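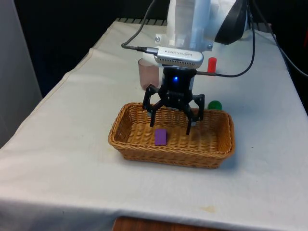 Gripper open over the wicker basket, purple block inside.

Workshop tips: looking after a small pick-and-place arm

Posted Dec 5, 2019 by Ayane Hosoda

These notes cover a single tabletop arm with a two-finger gripper and a camera module mounted above it. They assume the arm is already bolted down and the controller runs.

Cables first. Most faults on our Trorkis cell have been cable faults. Leave enough slack in the camera cable for the wrist to turn through its full range, then move the arm by hand to each end of travel with the power off. If the plug takes any load, the loop is too short. Route the gripper cable on the opposite side from the camera cable and keep both above the fingers. Do not tie them to each other.

Camera module. Wipe the lens with a dry microfiber cloth. Keep the vent strip clear of lint; a soft paintbrush is enough, and compressed air tends to push dust further in. Check the mounting screws every 600 cycles. Tighten them by hand with a short driver. If a screw has moved, run the camera calibration again before doing anything else.

Finger linkages. Power down, then open and close the fingers slowly and feel for grit. Clean the pivots with a cotton swab. No oil – it collects fibers from baskets and cloth. Replace both fingertips together, even if only one is worn.

Table covering. A plain white cloth gives good contrast for small colored blocks, but it creeps. Clip it under the table on all sides and pull out the folds near the work area. Stains do no harm unless the vision software starts picking them up as parts. Wash at low heat, iron flat.

Baskets. Low sloping sides are easier on the fingers than straight ones. Set the lowest finger height 12 mm above the basket floor, test with one block, and lower it in small steps. Woven bottoms are uneven, so test at the corners as well as the center.

Logging. Write down the cycle counter at each service. Ours read 3,553 at the last one, against 3,551 successful picks. Both misses were blocks leaning on the basket wall.

Raghda Chamoun adds: after any cable swap, restart the controller before homing the arm. The old Vulier unit keeps the previous gripper zero until it is restarted – the fingers will then close short.

Spare fingertips and screws are in the drawer marked Innes.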